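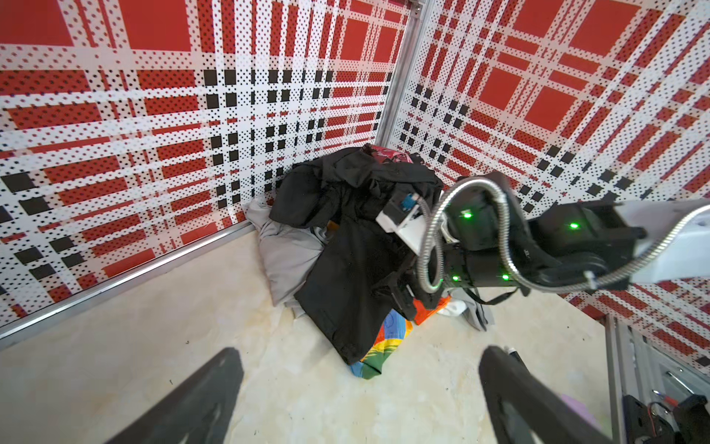
Clothes sorting talk, May 10, 2018. Notes, 18 mins max

Hello, thanks to Pallavi for the room. Water. Slow down!!

Start with the pile. Everyone has one. Corner of the room, goes up not out, you only ever see the top layer.

Ask: hands up who's got one at home right now. Wait for laugh.

Why corners - two walls hold it up, so it never falls over and never anoys you enough. Move the pile to the middle of the floor. Do it first.

Then darks. Pull the black stuff off before anything else, big things hide small things. Greys next. Brights and prints last, check them for colour run (tell the December story, pink towels, keep it SHORT)

Small white bits - socks, hankies - always end up on the floor. Bowl for those.

Patterned walls, busy room = pile looks smaller than it is. Rajkumari's point, credit her.

Kultska hall swap: 700 items last time, 900 this time we hope. 2 rails needed, ask teh back row.

Questions. Sign up sheet by the door, pens in my bag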